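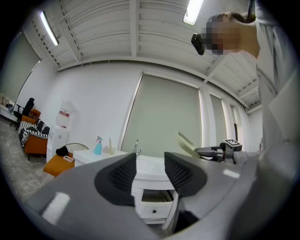 The Sink Job

My old supervisor at the Cheetham used to say a guest decides about the whole room in the bathroom. I cleaned bathrooms there for 11 years, so I must have helped a lot of people decide. Then the hotel signed with Dramau, and over the summer they asked if any of us wanted to "move across." Same pay, no carts, no strangers' hair in the drain. I put my hand up before she'd finished the sentence!

Moving across meant a bus to the other side of town and a practice bathroom with a sink, a toilet and no door. You strap the thing on your head, you take a gripper in each hand, and you tidy the sink. Then somebody messes it up and you tidy it again. The target was 4000 tidies by the end of the season, split between two of us, so 2000 each. I laughed out loud when they told me. I'd done more sinks than that with a fever.
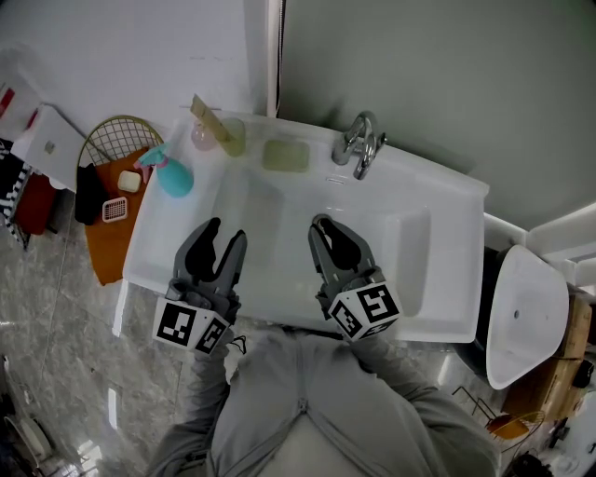

Both hands over the bowl, with the toothbrush in its cup at the back.

But you try picking up soap with those things. My first week I was hopeless. I squeezed too hard and the bar shot across the counter like it had somewhere to be, and the young guy at the desk (sweet kid, never cleaned a sink in his life, I'd bet my bus pass on it) told me to slow down and "be more deliberate." Eleven years I'd been told to speed up. At the Cheetham you got a look if you were still in a room when the next cart came by.

So I slowed down, and that's when it got strange – I started noticing what I do. I always go back to front. I always leave the faucet for last. I turn a bottle so the trigger faces the wall, and I have no idea who taught me that. My mother, maybe. The kid got excited about the bottle thing and wrote it down, and I felt proud for a whole afternoon and then a bit sick on the bus.
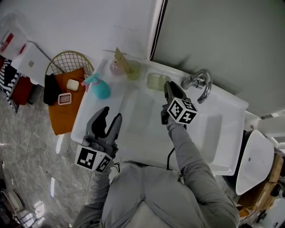 Right hand out toward the faucet, left hand low by the front of the counter.

The other woman on the job had come from Wuleter, the laundry place, where she'd already watched the folding machines come in. She wasn't bitter about it. She said the machines were fine, it was the quiet she couldn't stand, because the girls used to sing at the tables and you don't sing with a machine. We ate lunch together every day and argued about whether we were teachers or just the last two fools out the door. She said teachers. I said teachers get a summer off.

By September I was at 2959, because she'd hurt her shoulder and I took some of hers. Nobody at Dramau seemed to mind whose they were.

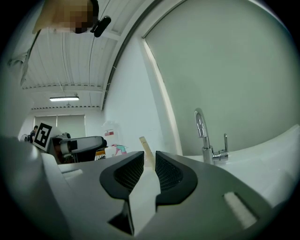 I'd gotten good by then, I'll say that. I could set a thing down without a click. One evening I went home and tidied my own sink and caught myself doing it with two fingers and a thumb, elbows out, like an idiot, and my daughter stood in the doorway and asked if I was all right.

They had us back to the Cheetham to see the first one working, up on a floor where I used to know every stain. It did the sink back to front. It left the faucet for last. It picked up the guest's bottle, turned the trigger to the wall and set it down, no click, and the manager clapped. I told him it had missed the underside of the soap dish. He said guests don't look there.

I lifted the dish and showed him, and then I went and found a cloth.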